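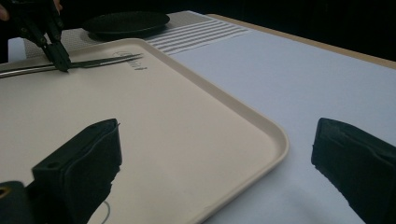 Chapter 7
Acquisition Price and Goodwill

7.1 Introduction

When one company buys another, the price paid is seldom equal to the value of the net assets shown in the seller's accounts. In most cases it is higher. The difference has to be recorded somewhere, and under the acquisition method it is recorded as goodwill. This chapter deals with how the price of an acquisition is measured, how it is divided between the assets and liabilities acquired, and what happens to the remainder in later years.

The material assumes that you have read Chapter 5 (Discounted Cash Flow) and the first half of Chapter 6 (Consolidated Accounts). Readers who are unsure of the difference between book value and fair value should go back to section 6.2 before continuing.

After working through the chapter you should be able to:

state the components of the purchase consideration and say when each is measured;
prepare a simple purchase price allocation;
calculate goodwill with and without a non-controlling interest;
carry out an impairment test on a group of assets to which goodwill has been assigned;
comment on the effect of an acquisition on the buyer's gearing and return on capital.

7.2 The opening case: Sunwood and Zovau

Sunwood is a listed contract caterer with operations in hospitals, schools and offices. Its growth has come mainly from winning new contracts, and its margins are thin. In September its board agreed to buy the whole of the share capital of Zovau, a smaller private company that supplies prepared meals to care homes. Sunwood had been a customer of Zovau for several years.

Zovau's last balance sheet showed net assets of £115 million. The agreed price was £465 million, of which £415 million was payable in cash on completion. The remaining £50 million was payable in Sunwood shares, issued on the same date and measured at their market price on that date. There was no deferred element.

A buyer looking only at the balance sheet would see an excess of £350 million over book value. Part of this excess relates to things that Zovau owned but had not recorded, or had recorded at old prices. Its kitchens stood in the books at cost less depreciation, although the land beneath two of them had risen in value. Its contracts with care home operators had been built up internally and so did not appear at all. The same was true of the Kütt brand, under which Zovau sold a range of soft-textured meals.

The valuers engaged by Sunwood reached the following figures, all in millions of pounds.

Net assets at book value: 115
Increase in value of land and buildings: 30
Customer contracts: 90
Kütt brand: 60
Deferred tax liability on the adjustments: (45)
Fair value of identifiable net assets: 250
Consideration: 465
Goodwill: 215

The deferred tax line is often forgotten by students. When an asset is raised to fair value in the group accounts but its tax base stays where it was, a taxable difference arises. The liability reduces the identifiable net assets and therefore increases goodwill by the same amount. In this case a rate of 25 per cent has been applied to total adjustments of £180 million.

7.3 What the price contains

It is useful to separate the price of a business into layers. The first is the value of the recorded net assets, restated to current values. The second is the value of intangible assets that can be identified separately, either because they arise from a contract or legal right or because they could be sold on their own. The third is the value of the business as a going concern above the sum of its parts, including its trained workforce. The fourth is the value of the savings and extra sales that the buyer expects from combining the two businesses, so far as the buyer has paid for them.

Only the first two layers are recognised line by line. The third and fourth are both included in goodwill, and the accounts do not divide one from the other. An overpayment will also fall into goodwill at the date of purchase, and will normally come to light only through a later impairment.

The distinction between the second and third layers matters for reported profit. Customer contracts are amortised over their useful life. Goodwill, under international standards, is not amortised but is tested for impairment every year. A buyer that assigns a low value to contracts will therefore report lower amortisation and higher profit in the years following the deal, with no difference in cash flow. Analysts commonly add back the amortisation of acquired intangibles when comparing companies in the same sector.

7.4 Competing bids and the control premium

Sunwood was not the only party interested. Flesico, a food wholesaler, had made an earlier approach at a lower price and withdrew once Sunwood's offer was known. The presence of a second bidder tends to move the price away from the value of the target as a separate business and towards its value in the hands of the successful buyer.

The amount paid above the value of a minority holding is called the control premium. It reflects the right to set policy, replace management and direct cash. For a listed target it can be measured against the share price before any announcement. For a private company such as Zovau there is no such price, and the premium has to be estimated from comparable transactions. Three difficulties arise in practice: the comparable companies may differ in size, their deals may have been struck at a different stage of the economic cycle, and the terms may not have been fully disclosed.

7.5 Terms used in this chapter

Acquisition date: the date on which the buyer obtains control. It need not be the date on which the contract is signed.

Consideration: the total of cash, shares and other assets transferred, measured at fair value on the acquisition date. Professional fees are excluded and charged to profit.

Contingent consideration: an amount payable only if stated conditions are met, such as a profit target. It is included at fair value on the acquisition date.

Cash-generating unit: the smallest group of assets producing cash inflows that are largely independent of those from other assets.

Section 7.6 begins with the measurement of consideration and returns to the Sunwood figures, this time on the assumption that the shares are issued in two stages.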